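The slow line to Cullemance is filling up again

Every seat on the morning train was taken by the time we pulled out of Stovell, and what a cheerful lot we were! 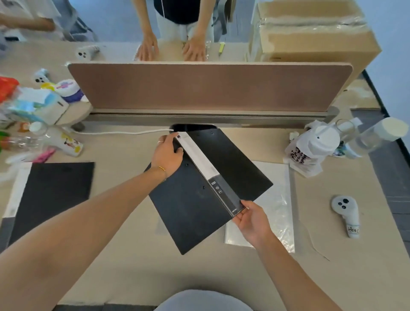
Walkers, cyclists, two families with a great deal of luggage (and one very patient dog), all heading for a coast that most tour operators dropped years ago. Siddiqui, the small firm behind the revival, now sells 19 different rail holidays here and took 783 bookings between January and Easter.

Its best trip gives you a night in Skunel, where the harbour guesthouses have about 60 beds between them and breakfast goes on until eleven. Book early for June, when the boat festival is on and the last rooms go fast. I'd take the evening train back, on the left-hand side, with the windows down and the whole bay turning pink.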